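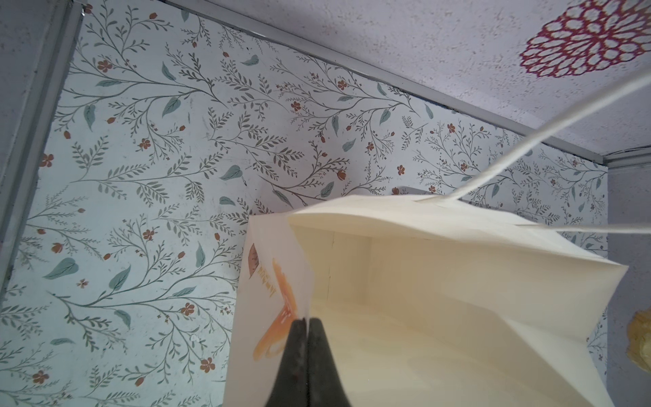
Features > Technology > The Long Read

The hardest job in the shop is holding the bag open

The future of retail labour has just spent nearly a minute deciding how to take hold of a paper shopping bag by its rim. I've seen toddlers do it faster, and toddlers cost considerably less to insure.

I'm at Turkau, a gift and homewares shop that has lent its back counter to Brikach, a small automation outfit with big plans for everybody's chores. The plan for this month is bagging. A customer buys a candle, the arm gets a bag, the candle goes in the bag. You did this at 15 on a Saturday job with your mind on something else entirely.

Paper bags, I'm told, are awful. A cardboard carton keeps its shape and goes where it's put. A bag folds, sags, swings about on its handles and closes up the moment you need it open. Pinch too softly and it slides away. Pinch too hard on a thin one and you've got a crease the customer will notice, or a tear. The cord handles are worse again, being floppy, pale and forever somewhere other than where the software left them.

Brikach's answer is repetition. The arm learns from people steering it through the job, 3000 goes so far, in every awkward position the engineers can dream up. On the morning I visit, it manages 40 bags before lunch. The shop's junior, asked to race it, does the same number before the kettle boils and then wants to know if she's still getting her break.

The competition isn't much further along. Monenex has a laundry machine that folds towels beautifully, provided you hand it the towels flat, at which point I'd suggest you're most of the way there. Panganiban's dishwasher loader handles plates and bowls and draws the line at colanders. I have a teenager with a similar policy.

So, can they do the chores yet? Bits of them, slowly, with an engineer standing by. Brikach reckons it needs another 200 hours of practice before it tries the next step, putting something in the bag. They're starting with socks.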